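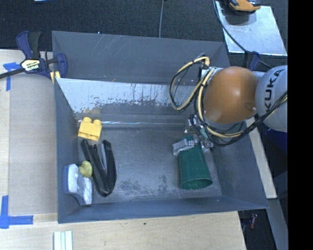 Grasping in clutter, lecture 4: learning from the arm's own attempts
May 3, 2018

Last time we planned grasps from a known shape. Today we drop the shape model and let the robot collect its own labels. The method in these notes is the one used in the Brarnar project.

The task
Objects lie in a metal bin in no set order. The arm must take hold of one and lift it. Any object will do. There are no CAD models and no pose estimates.

The data
Each attempt is stored as three things: the view before the move, the gripper pose that was chosen, and a label of 1 or 0. The label is 1 if the fingers are still held apart by something after the lift. Thin objects can fool this test, so a second check compares the bin before and after.

The model
A network takes the view and a candidate pose and gives a score between 0 and 1. At run time we draw 65 candidates, score them all, keep the best 3 and try the top one first. If the planner can't reach it without touching a wall, we move to the next.

Why walls matter
Objects pushed against a wall leave room for a finger on one side only. A policy trained on an open table scores these poses too high. Brarnar adds attempts near the walls until they make up 40 per cent of the training set - the rest are drawn evenly over the floor.

Points to watch
A cup on its side can be held across the body or by the rim, and the two give different failures. Shiny surfaces upset depth readings, and that includes the bin itself. Keep the bin clamped: if it shifts, the stored poses no longer match the views.

Reading for next week
Ververidis notes, section 3. Bring your answer to this: how would the label change if the robot had to lift one named object?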